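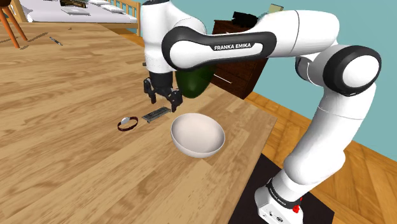

Rules for the working area come before rules for the arm, as the arm will follow its rules and you will not. At Westthorpe the most-skipped one is clearance. The fingers may be hovering over a bowl and a harmonica, beside a wristwatch in perfect stillness, and that is still a live work area, in simulation as much as on the floor. Practice the habits in the simulated bedroom and you'll have them when the table is real.

### 4.2 Before you press Run

1. Find the base and keep its mat clear. Cables, shoes and coffee go elsewhere.
2. Check that every object on the table is on the task sheet. If it isn't listed, remove it or list it.
3. Open the fingers fully.
4. Set the speed limit to 86 mm/s for the first pass. You will want to raise it. Don't.
5. Set the hover height to 117 mm above the tabletop, measured from the fingertips. Measuring from the wrist is a Stevevville tradition and has cost them several bowls.
6. Load the Skorkura profile and read the warnings, including the long one.

> **Note:** Simulated objects don't break, which teaches bad manners. Log each simulated collision as if you'd have to pay for it.

> **Caution:** Keep people at least 600 mm outside the arm's full reach while it is powered. Leaning in "just to nudge the pen" counts as being inside.

### 4.3 After a stop

1. Leave the arm where it is.
2. Save the log before clearing the fault. Kiiskinen controllers keep only the last 163 entries, and the one you need is usually older.
3. Clear the fault, then repeat 4.2 from step 1.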